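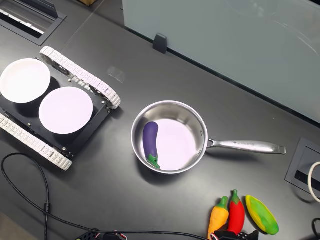
4. Setting the table scale to zero

The Petimow kitchen scale must be zeroed before first use and again whenever it is moved to another surface.

1. Place the scale on a hard, level surface. Do not use it on carpet, a tablecloth or a folded towel.
2. Open the battery door on the underside and fit the cells supplied. Match the plus and minus signs.
3. Press ON and wait until the display shows 0.
4. If the display shows any other number, hold ZERO for 6 seconds and let go.
5. Put the 200 g check weight in the middle of the platform. The display should read 200.
6. If it does not, remove the weight and repeat steps 3 to 5.

Note: The scale turns itself off when left idle. Press ON to wake it. The last reading is not kept.

4.1 Weighing with a pan or bowl

1. Set the empty pan on the platform.
2. Press TARE. The display returns to 0.
3. Add the food and read the weight.
4. To add a second ingredient, press TARE again.

When you lift the pan off, the display shows a minus number. This is normal. Press ZERO to clear it.

CAUTION: Let hot pans cool before weighing. Heat can warp the platform and damage the sensor.

CAUTION: Do not store anything on the scale.

If error code 123 stays on the display after new batteries are fitted, contact Plorenari service and quote model 1143.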